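Home > Forums > Kitchens > Counters and Surfaces > Thread
Register | Log in | Search | New posts

Marble in a kitchen that gets used, yes or no

karnon_kate
We're redoing the kitchen this fall and I want white marble. My husband wants quartz. The quote for the marble is $2,235 more than the quartz, same square footage, same edge. I cook every night and bake most weekends. Lemons, vinegar, tomatoes, red wine, all of it. Has anyone lived with it for a few years and would do it again?

oldhouse_pete
Ours went in 14 years ago. It's etched all over and I stopped seeing it after the first winter. Get it honed. Polished shows every ring a glass leaves.

Bomum
I'd say no. We had it in our last house and I spent two years wiping up behind people. My sister-in-law cut a lime on it and the mark was there for good. Sealing does nothing for etching, only stains. The showroom didn't explain that to us and I doubt they'll explain it to you.

oldhouse_pete
Etching can be taken out of a honed top. I do the bad spots once a year with a fine pad and some powder. Takes an hour.

Bomum
An hour a year if you're lucky and know what you're doing. Most people will make a dull patch bigger.

g_paredes
I install for a living, 31 years between fabrication and fitting. Both of you are right. Marble is calcium carbonate and acid eats it, and no sealer changes that. If a mark will bother you, buy something else. If you like the look of old bakery counters, buy marble and quit worrying. Ask for the actual slab before you sign. Veining on the sample can be nothing like what shows up on the truck.
- Gisela Paredes

karnon_kate
Thanks Gisela. Did you mean I should go to the yard, or is a picture from them enough?

g_paredes
Go to the yard. Take a cabinet door and a piece of your flooring with you. Bring some water and wet a corner of the slab if they let you.

ys_han
We did marble only on the baking side, 8 feet of it, and butcher block by the stove. Cheaper than doing the whole room and the marble stays cool for pastry. I'd do the same again. The butcher block needs oil every couple of months, so it isn't free of work either.

Bomum
Splitting it makes sense if she has a layout for it. In a small kitchen two materials look busy.

ys_han
Ours is a small kitchen. It looks fine.

karnon_kate
What are you planning for floors, is what everyone at the yard will ask me I guess. I have dark brown wood and I'm keeping it. Worried that white on top will look stark.

Kopecký
I had the same worry. Faint gray veining on white with a dark wood floor is a pretty calm combination.

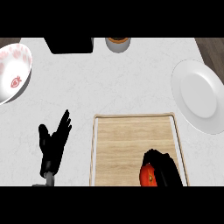 White marble with light gray veins, dark wood floor at the corners

karnon_kate
OK, that's less stark than I had in my head. The veins are quieter than the sample I was given.

Bomum
Looks nice. Now squeeze a lemon on it.

oldhouse_pete
Use a cutting board like everybody else.

warkosance
One thing not mentioned yet is the sink cutout. That's where ours chipped, right at the front edge, from a cast iron pan. Ask for a slightly rounded edge there. Ours was square and sharp and the repair shows.

g_paredes
Good point. An eased edge is usually in the price. Ask before they template.

karnon_kate
Going to the yard with the cabinet door. Leaning honed marble by the window and quartz around the sink. Husband is fine with that. Will post in October when it's in.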